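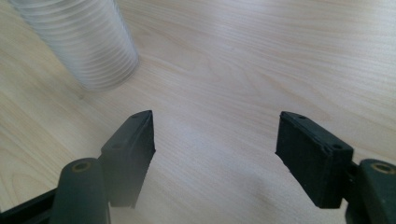 *Page last changed: April*

## About us (and the pad thing)

Hi, I'm Leilani Holloway, and I run Weltuden with Ama Mahama and Mawuli Baidoo. We build and look after hand-held grippers, the kind you carry around to teach a robot how to pick things up. Green arms, black rubber pads, brass-colored rings – that's us on a normal day at the table, usually with a plastic cup somewhere nearby!

Most people find this page after hearing about the Rezaei job, so let's get into it. We'd sent out 40 grippers, and a few weeks in the cups started slipping. Ama blamed the software (sorry, Dela Ayaaba, you were right all along). It was the pads. On that batch the rubber had gone hard after nearly 800 grips, and one gripper let a full glass jar go right next to somebody's foot. They weren't hurt, but we called everything back that same afternoon and paid the shipping.

Now every pad gets swapped at 800 grips, even if it looks fine, and a test set has to get through 4000 pulls on our Dadia rig before we'll buy that rubber again. Mawuli keeps the old pads in a coffee can and will show you if you ask.

If your gripper starts dropping things, stop using it and write to me. I answer the mail myself, mostly before lunch, and we keep 2 loaners on the shelf.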